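3.2 Collecting the small-parts demonstrations

We were keen from the start that the people giving the demonstrations should feel at home with the task, so we chose something most of us have done at a kitchen table or a workbench: putting a small thing away in a drawer. Each demonstrator held the gripper by hand and worked at a white tabletop with a yellow drawer organiser standing towards the back. The drawers are clear plastic, and we will admit to some fondness for them, although they gave our earlier depth-based method (Favard) a good deal of trouble, as clear plastic so often does.

The full set, which we call Rerholm, holds 2,813 demonstrations given by 12 people over the spring, beginning in March. Tyra Eide trained the demonstrators and Parveen Arain checked the recordings, a long and patient job for which the rest of us remain very grateful. Figure 2 gives the gripper's own view of the workspace, with a drawer pulled out and a small capped item on the table.

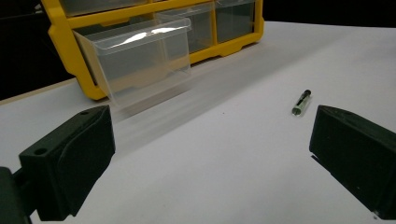 Figure 2. View from the hand-held gripper, fingers open.

We asked people to work at whatever pace suited them, and this turned out to matter rather more than we had expected. Those who hurried tended to pinch the item near one end, and the policy, being a faithful pupil, learned to do the same. We therefore split each recording into six stages, from the first approach to the closing of the drawer, and let Zekala learn how long to linger in each. The waiting is kept in the training data and given its own label, so that a pause before a grasp can be told apart from a pause in which the demonstrator was simply thinking things over.

Recordings in which the item was dropped were kept as well, provided that the demonstrator picked it up again and carried on. Their use in training is described in Section 3.3.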